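Skakeo Residents' Association
Minutes of the general meeting, Dec 21, 2024
Held in the ground floor room, Brokik building

Chair: Máté Orbán
Apologies received from the two households on the top floor of stair C.

1. Minutes of the last meeting
Accepted with one correction. The bike shed key deposit is $50, and the earlier minutes gave the old amount.

2. Heating
The chair reported that the boiler was serviced and the valve on stair B was replaced. Radiators in the two end apartments are still slow to warm up. Zusamis, the heating contractor, wants to balance the whole system and has quoted $1000 for the work. One member asked if the price covers bleeding the radiators in each apartment. The chair did not know and will ask. It was agreed to put off a decision until there is a written answer.

Members on stair B asked for the heat to come on earlier in the morning. Stair A did not want this. A show of hands went in favor of leaving the timer as it is until the balancing is settled.

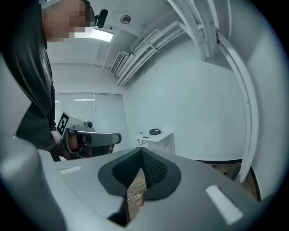 3. Winter clothing collection
The collection is open again in the hallway cupboard. Coats, boots and blankets are wanted most. Items must be clean, and zippers should work. Last winter too many thin summer things came in and had to be taken to the textile bank. Plain long-sleeved tops, such as a dark gray one with lettering down the front, are fine to give, and so are sweaters of any size. Children's gloves should be tied or pinned in pairs. The Ismail Street shelter will take the first load after the holidays. Bags left outside the cupboard will be moved to the trash room.

4. Snow and ice
The city requires the sidewalk in front of the building to be cleared by 8 a.m. The rota is posted by the mailboxes. Stair C has two gaps in January. Sand is in the green bin by the gate. Salt is not to be used near the flower beds, where it killed the hedge at the corner. Anyone who wants to swap a turn should write the change on the rota and not just agree to it by phone.

5. Laundry room
The second dryer is out of order. The repair firm has ordered a belt. Some 100 tokens are missing from circulation and the chair asked everyone to look in drawers and coat pockets. A proposal to switch to a card system was discussed. Several members thought it was too expensive for two machines. No vote was taken.

6. Accounts
The balance after the December bills is $107 over the budgeted figure. It stays in the repair fund. Fees for next year are unchanged.

7. Other business
The courtyard light has been flickering. The chair will call the electrician.
Apartment 6 asked about planting a pear tree in the courtyard. To be taken up in May with the other garden work.
The stroller under the stairs on stair A must be claimed or it will be removed.

Actions
Written answer from Zusamis on radiators: chair
Electrician for courtyard light: chair
Fill January gaps on snow rota: stair C households

Next meeting to be announced on the notice board.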